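部品名称の統一と説明書の改訂について
講演者用原稿(読み上げ用・補足メモ入り)

会場:ステブブリッジ(Stevbridge)本館 研修室
期日:11月22日(金)
持ち時間:30分(質疑を除く)
対象:製品説明書の執筆、翻訳、校閲に携わる職員および協力会社の担当者

進行上の注意
開始前に配布資料の差し替え版が行き渡っているかを確認する。旧版の表紙は部署名が「文書課」のままである。差し替え版は「文書管理課」。受付に残部を置いてある。
スライドの切り替えは演台の操作卓で行う。司会の紹介が終わるまで表題を出したままにしておくこと。

表題スライド

本日はお集まりいただき、ありがとうございます。文書管理課を代表いたしまして、部品名称の統一と、それに伴う説明書の改訂についてご説明申し上げます。

当課は昨年度より、家庭用組立家具「デュディコ(Dudico)」の組立説明書を全面的に見直してまいりました。本日の内容は、その作業の過程で定めた名称の付け方、用語集の運用、そして翻訳を担当されている皆様との連絡の取り方が中心となります。製品そのものの仕様については、設計部門が別途説明会を設けておりますので、そちらをご参照ください。

(補足:設計部門の説明会の日程を尋ねられた場合は、社内掲示を見ていただくよう案内する。この場では日程を答えない。)

背景:問い合わせの記録から

初めに、見直しに至った経緯を申し上げます。

お客様相談窓口には、組立の途中で手が止まってしまったというお問い合わせが継続して寄せられております。記録を読み返しますと、部品の不足や破損を訴える内容に交じって、説明書に書かれた名前の部品がどれか分からない、という趣旨のものが目立ちました。

例を挙げます。ある棚の説明書では、側面に取り付ける細長い部材を、部品一覧では「側面補強材」と呼び、手順の本文では「横桟」と呼んでおりました。さらに注意書きの欄では「補強バー」となっております。三つの名称が指すものは同一です。執筆した時期も担当者も異なる文章を、一冊にまとめる際に揃えなかったことが原因でした。

お客様の側から見れば、名称が三つあれば部品も三つあると考えるのが自然です。箱の中を探し、見つからず、窓口にお電話をくださる。応対した職員も同じ説明書を開いて、同じ箇所で迷っておりました。

(補足:ここで窓口の応対を批判しているように聞こえないよう注意。応対記録を提供してくれた窓口への謝意を一言添える。)

相談窓口の皆様には、応対記録の閲覧について多大なご協力をいただきました。この場をお借りして御礼申し上げます。

名称の揺れが生じる箇所

続きまして、揺れがどこで生じるかについてです。

第一に、設計図面の名称をそのまま用いた場合です。図面上の名称は、社内で部品を管理するためのものであり、形状や材質、加工の順序を反映しております。「左側板B前加工」という名称は、製造の現場では必要な情報を備えておりますが、居間の床に部品を広げている方には伝わりません。

第二に、執筆者がその場で言い換えた場合です。同じ語の繰り返しを避けるという文章作法を、私どもの多くは学校で習ってまいりました。随筆や挨拶文であれば差し支えありませんが、説明書においては、語を変えれば別の物を指すと受け取られます。くどいと感じても同じ語を使い続けてください。

第三に、翻訳を経て戻ってきた場合です。日本語の原稿を英語に訳し、その英語版をもとに別の製品の日本語版を作成したことが過去にございました。この往復の間に「留め具」が「ファスナー」となり、衣類の部品を思わせる名称のまま印刷されました。

第四に、改訂の際に一部だけを直した場合です。手順の本文は直したものの、巻末の保守の項に旧名称が残っていた、という事例が最も多く見つかっております。巻末は校正の最後に回るため、見落としが集中いたします。

(補足:第四の事例は時間があれば現物を回覧する。演台の下の封筒に入っている。回覧した場合は必ず回収すること。)

用語集の構成

このような状況を受けまして、当課では用語集を作成いたしました。現在の収録語は92語です。配布資料の後半に一覧を載せておりますので、お手元でご確認ください。

各項目には、採用する名称、採用しない名称、用例、そして図面名称との対応を記しております。採用しない名称を載せている点について、多くのご意見を頂戴いたしました。使わない語をわざわざ載せる必要があるのか、というお尋ねです。

当課といたしましては、載せる必要があると考えております。執筆者が用語集を引く時、頭の中にあるのは多くの場合、採用しなかったほうの名称です。「横桟」で引いて何も出てこなければ、その方は「横桟」が未登録の語であると判断し、そのまま使ってしまいます。「横桟」の項に「側面補強材を見よ」とあれば、そこで正しい名称にたどり着けます。

用語集の編集は、当課のロデル・ラクソン(Rodel Lacson)が担当しております。追加や修正のご希望は、所定の用紙にて文書管理課あてにお送りください。口頭でのご依頼は記録が残りませんので、お受けできないことをご了承願います。

採用の基準

名称を一つに決めるにあたり、いくつかの基準を設けました。

まず、箱を開けた方がその場で部品を見て納得できる名称であること。機能よりも見た目と位置を優先いたします。「荷重分散板」よりも「底の板」のほうが探しやすいという意見が、社内の試読会で多数を占めました。もっとも「底の板」では、底に置く板が複数ある製品において区別がつきません。その場合は「底の板(大)」「底の板(小)」のように、見比べて分かる語を添えます。

次に、声に出して区別できる名称であること。電話での応対を想定した基準です。「側板」と「底板」は、文字で見れば明らかに異なりますが、電話口では聞き違いが起こります。相談窓口から強い要望があり、原則として「横の板」「底の板」と表記することにいたしました。

三つ目として、左右の定め方がございます。左右は、完成した家具を正面から見た時の左右に統一いたします。組立の途中では家具を伏せたり横に倒したりいたしますので、作業をしている方から見た左右とは一致しない場面が生じます。そのような手順では本文に「右の横の板(伏せた状態では手前から見て左側になります)」と断り書きを加えてください。文が長くなることは承知の上です。

(補足:左右の定め方は質問が集中する。前回の10月の説明会でも、この箇所で進行が遅れた。詳しい質問は質疑の時間に回すよう促す。) 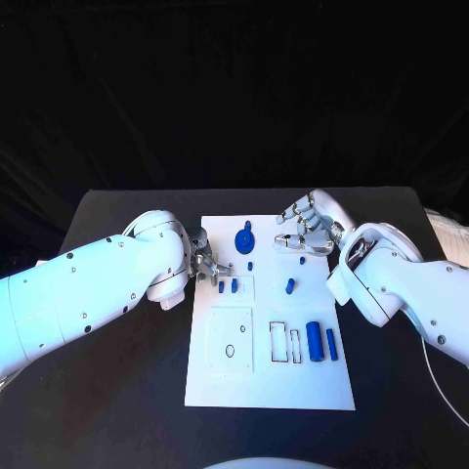 図と本文の役割についても、同じ基準を適用いたします。図に部品の符号を付す場合、本文では名称と符号を必ず併記してください。「Cを取り付けます」とだけ書かれた手順では、読み手は部品一覧に戻らなければならず、戻っている間に手順の位置を見失います。「底の板(大)Cを取り付けます」とあれば、紙面から目を離す回数が減ります。

符号の付け方にも留意すべき点がございます。アルファベットの「I」と「O」は数字と紛らわしいため使用いたしません。また、色違いの製品で部品が同一の形状である場合、符号も同一といたします。色の名を符号に含めますと、限定色を追加するたびに説明書全体の改訂が必要となります。

図の中に矢印を用いる際は、部品の動く向きを示す矢印と、注目していただきたい箇所を示す矢印とを区別いたします。前者は太い矢印、後者は細い引き出し線です。従来の説明書では両者が同じ太さで描かれており、引き出し線の向きに部品を押し込もうとしたとの報告がございました。

ねじと金具の扱い

小さな部品について申し上げます。

ねじ類は、説明書の中で最も取り違えの多い部品です。長さだけが異なるねじを同梱する場合、部品一覧には必ず原寸大の図を載せてください。お客様の手元に定規があるとは限りません。紙の上に置いて比べられることが肝要です。

原寸大の図を載せる以上、印刷時の縮小には厳重な注意が必要となります。印刷所への入稿票に「原寸・拡縮不可」と明記し、校正刷りの段階で実物を当てて確認してください。電子版の説明書では画面の大きさが一定でないため、原寸大の図は用いず、ねじ山の数や頭の形など、見て区別できる特徴を本文に書き添えます。

名称は「長いねじ」「短いねじ」といたします。呼び径や規格の番号は、補修用部品の注文に必要となりますので、巻末の表に限って記載いたします。手順の本文には書きません。

予備のねじを同梱する場合は、その旨を部品一覧に記してください。組立を終えて部品が余りますと、どこかを締め忘れたのではないかと不安になり、一度分解される方がいらっしゃいます。「予備が入っています。余っても問題ありません」の一文があれば足ります。

手順の文の書き方

一つの手順には一つの動作だけを書く、という原則は従来どおりです。このたび改めてお願いしたいのは、動作の前に確認すべき事柄を、必ず動作より先に書いていただくことです。

悪い例として、次の文を配布資料に載せております。「底の板(大)Cを長いねじで固定します。このとき、溝が内側を向いていることを確認してください。」お客様は前の文を読んだ時点でねじを締め始めます。後の文に目が届いた時には、溝は外側を向いて固定されております。

改めた文は次のとおりです。「底の板(大)Cの溝を内側に向けます。長いねじで固定します。」手順の番号が一つ増えますが、やり直しの手間に比べれば小さな負担です。

また、「しっかり」「十分に」「適宜」といった語は、用語集において使用を控える語に指定しております。どこまで締めればよいかを伝えたいのであれば、「ねじの頭が板の面に付くまで締めます」とお書きください。仮に締めておく段階と、最後に締め上げる段階を分ける場合には、前者を「仮締め」、後者を「本締め」とし、初めて出る箇所で意味を説明いたします。

(補足:「仮締め」は専門的に過ぎるとの意見あり。代案があれば質疑で伺う。用語集の次の版で再検討する予定。)

翻訳を担当される皆様へ

デュディコの説明書は、日本語のほかに2言語で発行しております。翻訳は、バッシー(Bassey)とグロミア(Gromia)の2社にお願いしております。本日は両社のご担当者にもご出席いただいております。

(補足:ここで両社の席に向かって会釈。紹介は司会が済ませているので、個々のお名前は読み上げない。)

翻訳につきましては、バッシーのビルヒリオ・パスクアル(Virgilio Pascual)氏より、事前にご意見を書面で頂戴いたしました。ご本人の了承を得て、要点をご紹介いたします。

一点目は、原稿の完成を待たずに用語集を共有してほしいとのご要望です。これまでは原稿と用語集を同時にお送りしておりましたため、訳語の検討に充てる時間がほとんどございませんでした。次の改訂より、用語集は原稿の執筆を始める段階でお送りいたします。途中で変更が生じた場合には、変更箇所のみを一覧にして追送いたします。

二点目は、日本語の原稿で主語が省かれている箇所についてです。「支えながら差し込みます」という文において、支える人と差し込む人が同じなのか、二人で作業するのかが読み取れないとのご指摘でした。これは翻訳に限らず、日本語で読まれるお客様にとっても同様に不明瞭です。二人で作業する手順には、冒頭に「二人で行います」と明記し、それぞれの動作を分けて書くことといたします。

三点目は、文字数の制約についてです。図の中に置かれた文字は、訳すと長くなり、枠に収まらないことがあります。図中の文字は原則として符号のみとし、語句は図の外に出してください。やむを得ず図中に語句を置く場合は、枠の幅に余裕を持たせるよう作図の担当者にお伝えください。

貴重なご意見をお寄せいただいたことに、改めて感謝申し上げます。

版の管理

改訂した説明書は、表紙の右下に版の記号を付します。従来は発行の年月のみを記しておりましたが、同じ月に訂正版を出した際、どちらが新しいかを判別できませんでした。

旧版の説明書が同梱された製品は、当面の間、流通の過程に残ります。お問い合わせを受けた職員は、初めにお客様に版の記号をお尋ねください。記号がない場合は旧版です。旧版をお持ちの方に新しい名称でご案内いたしますと、かえって混乱を招きます。相談窓口には、旧名称と新名称の対照表を備え付けております。

旧版の原稿は廃棄せず、製品の補修対応が続く期間は保管いたします。保管場所は共有の書庫に改めました。個人の端末に残っている原稿は、書庫への移し替えが済み次第、削除していただくようお願いいたします。

(補足:「補修対応が続く期間」の長さは製品により異なる。尋ねられた場合は製品ごとの規定を確認するよう案内する。)

試読のお願い

最後に、試読へのご協力をお願い申し上げます。

改訂した説明書は、印刷に回す前に、その製品を組み立てたことのない職員に読んでいただいております。執筆者や校閲者は製品の形を知っておりますので、文が不足していても頭の中で補ってしまいます。試読に参加される方には、分からない箇所に印を付けていただくだけで結構です。直し方の提案は必要ございません。

試読の際、執筆者は同席いたしますが、質問にはお答えしない決まりです。お客様のご自宅に執筆者はおりませんので、それと同じ条件で読んでいただきます。無愛想に感じられるかもしれませんが、ご容赦ください。終了後に改めてお話を伺う時間を設けております。

参加を希望される方は、所属長の承認を得た上で、文書管理課までお申し込みください。協力会社の皆様につきましては、窓口となっている担当者を通じてご連絡をお願いいたします。

ご説明は以上です。ご清聴ありがとうございました。

質疑応答の備え

(以下は読み上げない。)

既存の製品すべてに新しい名称を適用するのか。
全製品の一斉改訂は行わない。増刷または仕様変更の際に、順次切り替える。切り替えの済んでいない製品では旧名称を使い続ける。一冊の中で新旧が混在することのないよう、部分的な差し替えは認めない。

図面の名称も変更されるのか。
変更しない。図面名称は設計部門の所管である。用語集の対応欄で結び付ける。

「横の板」のような名称は幼稚ではないか。
10月の説明会でも出た意見。電話での聞き違いを防ぐことを優先した経緯を説明する。表記の品位に関する意見として記録し、用語集の編集担当に渡す。

用語集を社外に公開する予定はあるか。
現時点では予定なし。翻訳を委託している会社には提供済み。それ以外の会社から要望があった場合は、文書管理課で個別に検討する。

左右の断り書きが長くなり、紙面に収まらない場合はどうするか。
手順を分けて紙面を増やす。文字を小さくして収めることは避ける。紙面の増加により費用が変わる場合は、事前に当課へ相談してもらう。

時間が余った場合は、配布資料の末尾にある書き換えの練習文を取り上げる。時間が不足した場合は「版の管理」を配布資料の参照に代え、「試読のお願い」は省略しない。

片付け:操作卓の電源を切り、鍵を総務の窓口に返却する。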